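22nd October

Bowl from chair to table, remote control in the simulator

Carried on from where Li-hua left the scene. She has fixed the chair collision shapes, so the arm no longer shakes when it brushes the slats. Chun-yin set up the hand controller on the left-hand bench and I drove. Torbjørn watched the first few runs and then went back to the Drelora write-up.

Aim for the session: 40 good demonstrations of picking the bowl up off the chair cushion and putting it on the table. Ended with 40 kept, after throwing out a fair number early on. The ones I threw out are still on the disk in the folder called rejects, in case Pak-hei wants them for the failure classifier.

Controller settings

Started with the scaling Þórarinn used for the drawer task. Far too quick near the cushion. A small twitch of my wrist sent the fingers into the bowl and tipped it against the chair back. Turned the translation scaling down twice and left rotation alone. After that I could hold the fingers over the rim without fighting it.

The clutch pedal still sticks. If you press it with the heel it lets go late and the arm jumps when you re-engage. Press with the toe. I have put tape on it but it wants a new spring.

Grasp

Tried three ways of taking hold:

Fingers either side of the whole bowl. Does not work, the bowl is wider than the gripper opens.

Rim, coming in from the table side. Works, but the elbow folds up and I ran into the joint limit on the lift more often than not.

Rim, coming straight down from the robot's own side. Best of the three. All 40 kept runs use this one.

Closing force is set at 40 N. At 80 the bowl jittered in the fingers, which I put down to the contact solver. Li-hua thinks the rim mesh is too thin and will have a look.

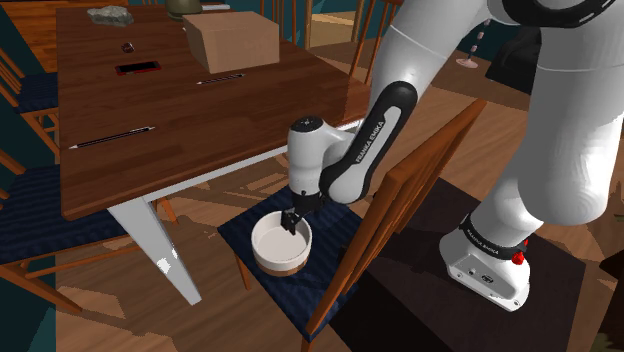
Path to the table

The chair back is the awkward part. I lift well clear of the cushion before going sideways, then across to the table edge. Going low is shorter but the forearm catches the slats, and a learner copying that would catch them worse. Longest kept run is 470 steps, shortest is 195. The long ones are mostly me hesitating over where to set down.

I did not move the clutter on the table. The phone, the pencils, the rock and the box stay in for this batch, and the bowl goes down wherever there is room. Torbjørn would like a fixed target spot for the second batch — I have no strong view, but it would make scoring easier.

To do

Trim the idle steps at the start of each run. I tend to sit still before moving and the last policy learned to sit still as well.

Ask Pak-hei whether the Yip format now stores the clutch state. If not, the jumps will look like real commands.

Replay all kept runs with the chair turned slightly and see how many still reach the table.

Someone other than me should drive the second batch. Chun-yin has offered. Same scaling please, and write it here if you change it.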